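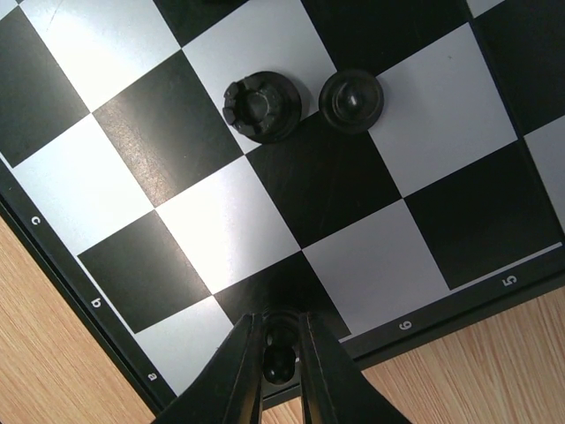 Black on Black

Matte dark squares look good in a shop window and mark easily in a club. Faint scratches and wipe marks show first, and always on the dark squares. The light ones hide wear but return a sheen under ceiling lamps.

The chess room in Branton replaced 20 boards in November. Its members asked for two things: coordinates on the border, printed white on black, and a thin line between border and playing area. Both help when a game is being written down.

Plastic pieces were kept. A black pawn on a dark square is harder to read from above than a rook, whose notched top is plain at any angle. Drimville, the supplier, recommends a dry cloth after play and no spray. Spare pawns are sold singly.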